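Memardale shared office - where we are with the refresh money
2018-02-16
From: Noelia Bravo
To: the small grants desk at Prieto

Hi all,

You asked for a page on how the office refresh is going, so I'm writing this at my desk with a coffee and the receipts spread out in front of me. Short version: we're a bit further along than I promised, a hair over on one line, and people seem to like being in the room again.

As you'll remember, the grant was $3000 and it was meant to cover the desks, the partitions and "small comforts" (your words, and I love them). The desks are in! We went with the light wood from Kivon, and it warms the place up a lot under all those ceiling tubes. The white partitions with the black rail came in the same delivery, and they're low enough that you can still talk to somebody on the other side without standing up.
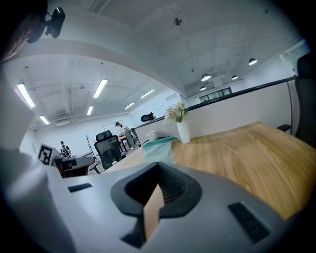
Flowers were the thing I argued hardest for, so let me get that over with. I had $300 set aside for small comforts and spent $308. The extra eight dollars is on me if you'd prefer, just say so. That line covers the vases, the artificial flowers, some mugs and the desktop organizers with the little drawer. I went artificial after the fern episode last year (three ferns, all dead by May) and the pink and cream ones are pretty enough that I've stopped feeling guilty about it.

The chairs are the black mesh ones we already had. I'd priced new ones at Flitlow, but once we'd cleaned the old ones and tightened the arms they were fine, so that's another $300 we haven't touched. I'd like to hold it for storage. We have one white shelving unit and it's doing the work of four. Things migrate! You put your bottle and your phone down on the nearest chair because the desk is full, then someone wants to sit, and off we go.

Tidying is where I'd call us halfway. The rule for now is that each desk gets one organizer and whatever fits in or on top of it, and everything else goes to the shelves or goes home. Bags are still a problem - they end up on the desks and I move them, and then they come back. I asked people to write me a line or two about how the new setup is working, and I'm putting one in as it came, grumbles and all.

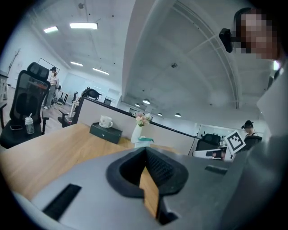
I like the desks a lot and I didn't expect to care about the flowers, but I do. My one complaint is the organizers. The drawer is too small for anything except pens, so the top turns into a shelf for my mug and then I can't get at what's underneath. Could we try a wider one before you buy more? Also please keep the rail on the partitions clear, people keep wanting to hang coats on it. - Desk by the partition

Fair points, all of them. I've asked Kivon if they'd swap a couple of organizers for the wider kind and I'm waiting to hear back. Coats I can fix with a row of hooks, which I'd take out of the storage money if that's OK with you.

Still to do: hooks, a second shelving unit, labels for the shelves, and a proper clear-out of the back wall, where odds and ends lean until somebody claims them. I can send the receipts as one scan or bring them over, whichever is less of a pain at your end.

Noelia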